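Introduction to Manipulation, practical unit
Handout 4: Clearing a table in simulation

Annick Pons takes the Tuesday groups, Thibault Guillot the others. Bring your own laptop if it coped with Handout 3. The machines in the lab already have the course workspace installed.

What you are building

By the end of this unit your arm should pick small items off a table one at a time and put them down in a marked area. Everything is done in the simulator. The real arm comes in the second half of the course, and only for groups whose simulated run has been signed off.

The workspace is called Gidey. Open it, load the table task and press reset before you do anything else. Reset puts the arm at its starting pose and scatters the items using the seed in your settings file. Keep the seed at 629 until your first full run succeeds. If you change it earlier we can't compare your log with ours, and it takes much longer to find your mistake.

Coordinates

The origin is at the centre of the robot's base, on the table surface. All distances are in millimetres. The reach we allow is 800, measured flat from the base. The arm can stretch further than that, but close to full stretch a small change in the target can mean a large swing at the elbow, and your motion will be rejected by the speed check.

Write down the transform from camera to base before you write any code. Most of the errors we saw last year were a sign the wrong way round in this one step.

Approach height

Do not drive straight to an item. Move first to a point above it with the fingers open, wait for the arm to settle, then come down vertically. Thin items such as the sticks need the gripper turned so that the fingers close across the short side. Work out the angle from the item's long axis. For the very small pieces the angle matters less, but the height matters more: a few millimetres too high and the fingers shut on nothing.

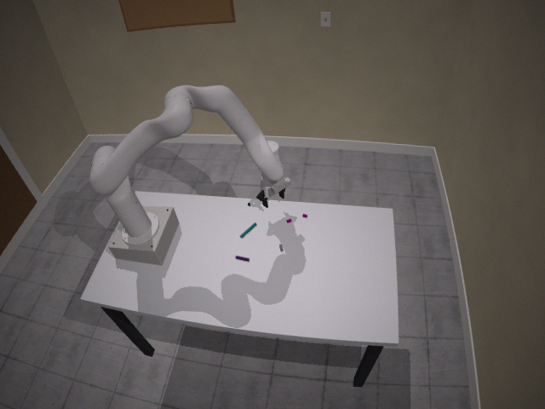 Thibault would add that the detector is the weak part, and that groups spend far too long tuning the grip when the item was never where they thought it was. Print the estimated position and the true position side by side for every attempt. If they differ by more than a finger's width, leave the gripper code alone and go back to the detector.

Shadows are the usual cause. The arm throws a hard shadow on the white surface and a simple brightness threshold will report it as one large item. There are two ways round this. You can take your detection image with the arm parked to one side, or you can threshold on colour instead of brightness. The second is better for the magenta and teal items and worse for anything grey. Say in your report which you chose and what it missed.

Running the task

1. Reset and check the seed.
2. Run detection once and save the list of targets.
3. Sort the list so that the nearest item is taken first.
4. For each target: approach, descend, close, lift, check the finger gap, place.
5. If the fingers have closed completely, count the attempt as a miss and go on to the next target.

A run stops by itself after 3000 steps. Most working solutions finish well before that. If yours doesn't, look for a wait that never ends - usually the settle check, with its tolerance set too tight.

What to hand in

One log file, your settings file and a report of 400 words. Pairs hand in one report between them. Include one failed grasp and explain it. We give more marks for a failure you understand than for a clean run with no comment.

Handout 5 uses the same table with the items touching each other, so keep your code tidy.

Related course pages
Handout 3: Moving the arm between two poses
Handout 5: Items that touch
Zildale club evenings: using the lab after hours
Skandia student challenge: rules for entry
Marking scheme for the practical unit

This site uses cookies to remember your group and your language setting. Accept / Change settings

Last updated: 21/04/2026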